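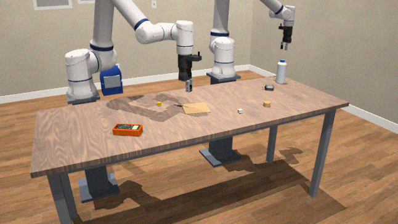 5.2 The one-armed stop

12 min read

Right, so this is the part of the paper I'd have happily left out, and Rasmus Kairys (who reads everything I write with a red pen) wouldn't let me. We ran 2873 episodes of the two-arm tidying task in Tristura, our simulator, and in 381 of them the stop signal reached one arm and missed the other. The left arm froze where it was and the right arm simply carried on with its plan, as cheerful as you like!

I'd been treating these runs as ordinary task failures for weeks. Our scoring script only asked whether the chosen item had ended up on its target, so an episode with a half-finished stop looked exactly like one with a bad grasp. Both got a zero and both went in the same pile. It was Darius Ramanauskas who sat down with the joint logs one Sunday and spotted that the left arm's speeds went flat while the right arm's didn't (I owe him several lunches for that).

The cause was dull, once we had it. Each arm has its own controller, and each controller listens for a heartbeat from Oltow, our planner. If the heartbeat goes quiet for 60 ms the arm is meant to hold still. On the left that worked. On the right, the timer was being reset by the gripper messages as well, so as long as the gripper was chatting away the controller believed the planner was alive and well. I wrote that line myself, during a tidy-up in March, and I remember being quite pleased with it.

The small stuff made it worse. The dice are fiddly to line up on, so Oltow spends longer planning when one of them is the target, and a long plan is just when the heartbeat goes quiet. With the bottle as target we hardly ever saw the fault, and I'd been using the bottle for nearly all my quick checks. 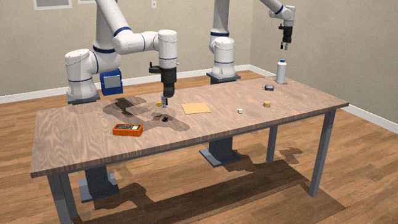
Figure 4. The simulated two-arm bench, left gripper pointing down between the yellow and black dice, right gripper open above the far right of the table.

In simulation nothing gets hurt, of course. But the same controller code was due to go on to the real pair at Prosham, where people reach across the bench to put things back between runs, and an arm that keeps moving after its neighbour has stopped is a nasty thing to have near your hands. We held the transfer back until the fix was in.

The fix itself is short. Only planner messages can reset the timer now, and either arm going into a hold forces the other one to hold too. We also added a separate label, "split stop", to the scoring script, so these episodes can't hide among the bad grasps again. I then replayed all 381 from their saved seeds on the patched controllers, and both arms held in every one of them.

What I can't tell you is whether a slower network would bring something similar back. Kamath, the message layer we use, delivers in order on a single machine and that's all we've tested so far. Section 5.3 has the delay settings, for anyone who wants to try and break it.

Back to top
Questions about this paper? Contact the authors through the project page. Text and figures © the authors.
We use cookies to remember your reading settings. Accept / Manage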